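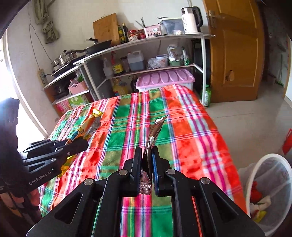
Snack packet recycling scheme extended to all of Eltorcombe

2021-09-28

Households across Eltorcombe can now recycle empty crisp, nut and biscuit packets at drop-off points run by Notell Recycling. The scheme began in July as a trial in the Dunmont area, where 578 households signed up and 4,000 packets were handed in.

New collection bins have been placed at Dunmont Library, the Mogensen Road shops and the leisure centre. They will be emptied every fortnight.

Packets should be empty and laid flat, with any crumbs shaken out. Please do not fold them or tie them in knots. Sweet wrappers and pet food pouches are not accepted at present.

The packets are shredded and made into plastic board for garden planters. Foil-lined packets still cannot go in the kerbside recycling box.

Opening times for each site are on the Notell Recycling website.

ENDS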